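2024-05-10

Adhesive shear tests, Nanwood panels, second batch

Twelve-hour conditioning finished at 7:30. Took the coupons out of the chamber and let them sit on the bench under a towel until the surface read the same as the room. Homa Tehrani cut this batch on the band saw instead of the table saw. Edges are rougher but there is less burn, and burn was what spoiled the first set.

Glue is the Drilberg two-part, mixed by weight, not by the pump. The pump has been drifting toward too much hardener and I don't trust it until it has been stripped and cleaned. Open time kept short. Clamped overnight with the spring clamps, cauls waxed.

Load cell zeroed before each coupon. Crosshead speed same as in December. Results so far:

Coupon A – failed in the wood, clean, peak 901 N
Coupon B – failed at the glue line, peak 519 N, shiny patch on one face
Coupon C – slipped in the grip, discard
Coupon D – not run yet

B is the one to think about. The shiny patch looks like a starved joint or like finger grease, and I can't tell which under the loupe. It covers almost 40 percent of the overlap. Wiped the mating face of D with acetone and left the other coupons from that board alone, so there is something to compare.

Grip on the lower jaw is worn smooth on the left side. That explains C and may have affected A a little, though the trace has no step in it. Spare jaw faces are in the drawer with the Derese fixtures. Swap them before anything else goes in the machine. Torque the cap screws in a cross pattern and write the date on the tape.
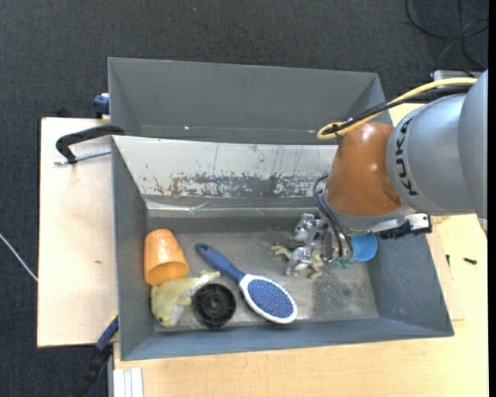

Tươi Lò asked whether the moisture readings were taken with or across the grain. With, both times. The pin meter was set to the softwood scale for the first batch, so those numbers need correcting before they go in the same table as these. The correction chart is taped inside the lid of the meter case.

Remaining:
– run D after the jaw swap
– cut 2 more coupons from the same board as B, scuff one face with 220 grit, leave the other as sawn
– strip the glue pump, check the hardener side valve
– ask Cumum for the lot number on the panels; the label on the wrap is torn

Chamber set back to 65 percent and left running over the weekend. Water tank topped up.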